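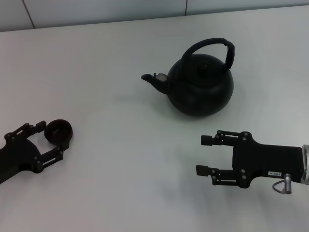 A reader in the Flastgate workshop asks whether two arms are worth the wiring when one will lift a kettle by its handle. For lifting alone, one is enough. The second arm earns its place when a lid has to come off or a cup has to be steadied under the spout. The notes below apply to the Brorna pair, built on a shared bench, and should suit most parallel-finger grippers.

Bench
Use a plain matt top. Gloss throws reflections that upset the camera. Bolt both arm bases to the same board, 600 mm apart, and check the spacing again after the first hour of running.

Fingers
Tighten the pivot screws until the link bars stop rattling, then back off slightly. If a finger sticks half open, clean the pins before touching the motor settings. Replace fingertip pads in pairs. Worn pads slip on a round handle well before they slip on a flat one.

Kettle
Practise empty and cold. Later, fill to no more than 30 per cent and keep the water cold. A looped handle swings the load, so grip it at the highest point and lift straight up. Keep the tilt speed at 7 degrees per second or less. Turn the spout away from the power supply.

Cables
Leave a full loop of slack at each wrist. Tie cables to the arm, never to the bench.

Settings
The Nillen controller forgets its limits after a power cut. Save them under a number (ours is 916) and reload before homing. Dunstan boards keep theirs, but the grip force still wants checking with a paper cup.

Stop button
Mount it at the front edge, within reach of either hand. Test it at the start of every session.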